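How Water Climbs a Stem
Folport Garden School, Plant Pages for Ages 8 to 11

A stem has two main jobs. It holds the leaves and the flower up, and it carries water from the roots to every other part of the plant. This page is about the second job.

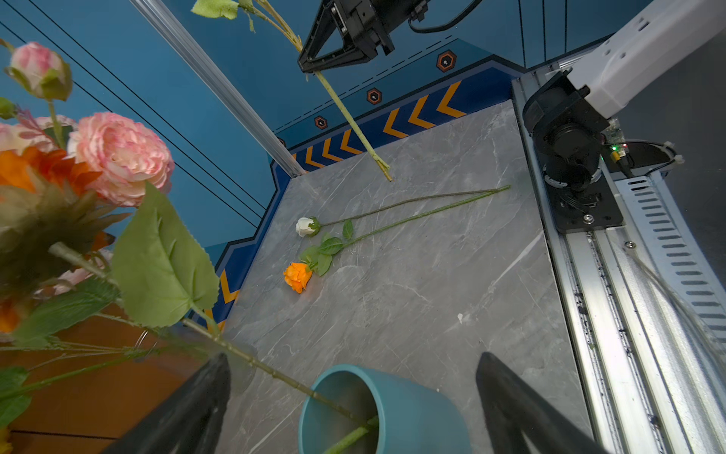
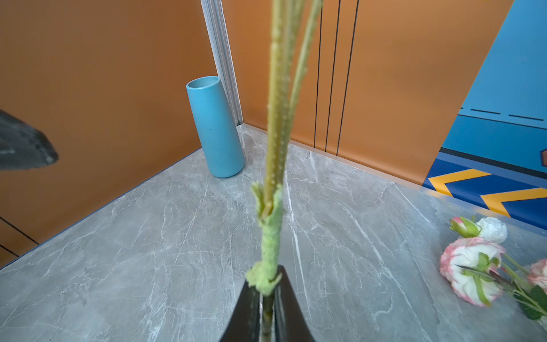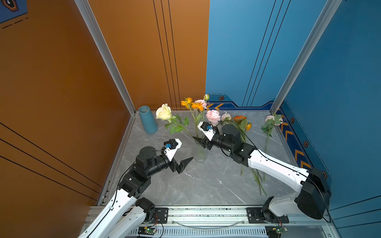
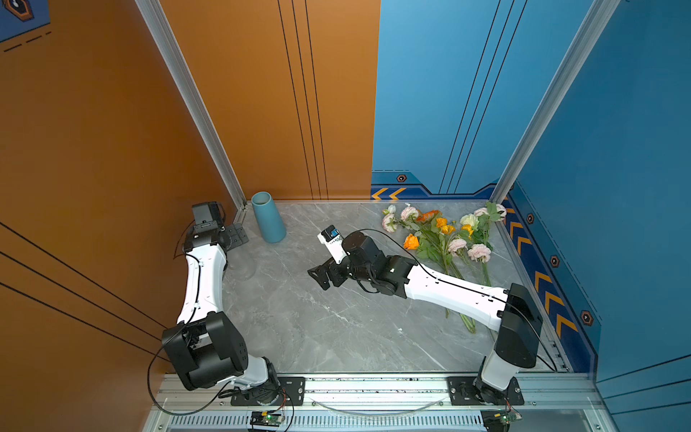 Inside a living stem there are bundles of very thin tubes. One kind of tube is called xylem (say ZY-lum). Xylem carries water and minerals upward. The other kind is called phloem (say FLOH-em). Phloem carries sugar made in the leaves to the parts that need it, such as the roots and the buds.

A plant has no heart to pump the water. Most of the work is done at the top. The underside of a leaf has tiny holes called stomata. Water leaves through these holes as a gas. This is called transpiration.

Water particles hold on to one another. When some of them leave the leaf, they pull on the ones behind, and that pull is passed all the way down the xylem to the roots. More water then moves in from the soil. The tallest sunflower grown at Folport, in 2022, measured 468 centimeters. Water reached its top in the same way that it reaches the top of a daisy.

The speed of the water changes during the day. Stomata are usually open in daylight and closed at night. Warm, dry or windy air makes water leave the leaf faster. If the plant loses more water than the roots can supply, its cells go soft and the plant droops. This is called wilting.

A cut flower has no roots, but the xylem still works. Water enters at the cut end. If air gets into the tubes, it can block them. Florists cut a short piece off the bottom of each stem before it goes into water, and they remove any leaves that would sit below the water line. Leaves under water rot, and the bacteria that grow there can block the tubes too.

Test it yourself

You need a white carnation with a long stem, a glass, water and blue food coloring. Ask an adult to cut 2 centimeters off the end of the stem. Fill the glass halfway, stir in plenty of coloring and stand the flower in it. Look at the petals after 3 hours and again the next morning. Draw what you see each time.

Words to know

Xylem: tubes that carry water up the plant.
Phloem: tubes that carry sugar.
Stomata: small holes in a leaf. One of them is called a stoma.
Transpiration: the loss of water from a plant as a gas.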